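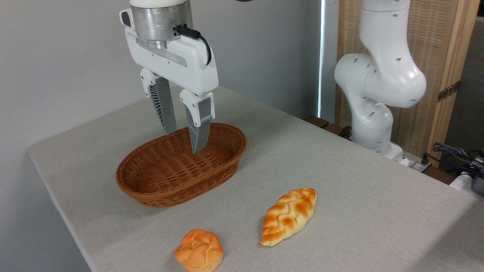
Arbeitsgruppe Wumar, Iltden | 23. Oktober 2019

Abbildung 2: Ovaler Brotkorb aus rotbraunem Flechtwerk, leer, auf hellgrauem Tuch. Vor dem Korb und rechts davon zwei Brote, darunter ein länglicher Zopf.

4.2 Der Korb und das Brot daneben

Ich fange mit dem Punkt an, über den ich in den Interviews am häufigsten gestolpert bin: Brot liegt erstaunlich oft neben dem Korb. Bevor ich mit der Auswertung anfing, hätte ich gewettet, dass ein Brotkorb auf dem Tisch eben Brot enthält, dafür heißt er schließlich so. Dann habe ich die 205 Tischprotokolle aus Iltden und Wunham durchgelesen und meine Wette still zurückgezogen. In Abbildung 2 ist die Anordnung zu sehen, die ich im Folgenden »Beilage« nenne (der Begriff ist ein bisschen albern, ich weiß, aber er hat sich bei uns festgesetzt, und irgendwann stand er auch im Kodierbuch): Der Korb ist leer, die Brote liegen direkt auf dem Tuch.

Wie kommt es dazu? Die Antworten gehen weit auseinander. Manche Befragte sagten mir, der Korb sei für Scheiben da und ein ganzer Laib gehöre erst hinein, wenn er geschnitten ist. Andere stellen ihn einfach immer auf den Tisch, so wie man Salz hinstellt, auch wenn es Suppe ohne Brot gibt. Eine Teilnehmerin aus Wunham meinte, ein Zopf sei »zu schön für den Korb«, und an diesem Satz habe ich lange herumgekaut. Beim geflochtenen Laib in der Abbildung kann ich das gut nachvollziehen: Die Kruste glänzt goldorange, die Stränge laufen über die ganze Oberseite, und zwischen den gebräunten Wülsten bleiben die Nähte hell. Im Korb würde man davon je nach Blickwinkel deutlich weniger sehen, der Rand nimmt einiges weg.

Womit ich beim Rand wäre. In der Materialliste hatte ich Körbe zuerst nur nach Form erfasst — rund, oval, eckig — und das war zu grob. Der Rand macht beim Gebrauch einen großen Unterschied. Ist er dick und geflochten wie in Abbildung 2, dann fassen die Leute den Korb dort an, auch wenn er Griffe hat. Ist er dünn, greifen sie unter den Boden. Für das Weiterreichen am Tisch ist das ziemlich folgenreich, denn wer unter den Boden greift, braucht Platz neben dem Teller und schiebt vorher Gläser weg. Ich habe die Randform deshalb nachträglich in alle Protokolle eingetragen und dafür die Notizen aus dem Juni noch einmal aufgemacht, was weniger Spaß gemacht hat, als es klingt.

Dann die Größe. In der Gruppe Aquino, also bei den Haushalten, die selbst backen, wurde ein Laib von 800 Gramm als normal angegeben, und für den ist ein länglicher Korb oft schlicht zu knapp. Legt man ihn trotzdem hinein, ragen die Enden über den Rand, und beim Weiterreichen kippt das Ganze gern. Kleinere Stücke haben dieses Problem natürlich nicht. Dass sie trotzdem auf dem Tuch landen, hat wohl mehr mit Gewohnheit zu tun als mit Maßen, und ich würde mich hier ungern weiter aus dem Fenster lehnen.

Bleibt das Tuch, das ich anfangs überhaupt nicht auf dem Schirm hatte! Im Kodierbuch war es bloß »Unterlage«. In den Gesprächen kam es aber ständig vor, meistens als Erlaubnis: Mit Tuch darf das Brot auf den Tisch, ohne Tuch braucht es ein Brett. Gemeint war dabei fast immer ein Stoff, dem man Krümel nachsieht, gern etwas mit Struktur und in einem ruhigen Farbton. Bei glattem, weißem Tischzeug waren dieselben Leute viel strenger, da kam dann doch der Korb zum Einsatz oder wenigstens ein Teller.

Für die Auswertung in Abschnitt 5 habe ich die Anordnungen auf 2 Achsen gelegt: Wo liegt das Brot, und ist es angeschnitten? Den leeren Korb führe ich als eigenen Wert und zähle ihn nicht zu den fehlenden Angaben, wie wir es in der ersten Fassung noch gemacht hatten. Protokolle, in denen der Korb erst während des Essens dazukam, sind mit einem Sternchen versehen und werden dort getrennt behandelt.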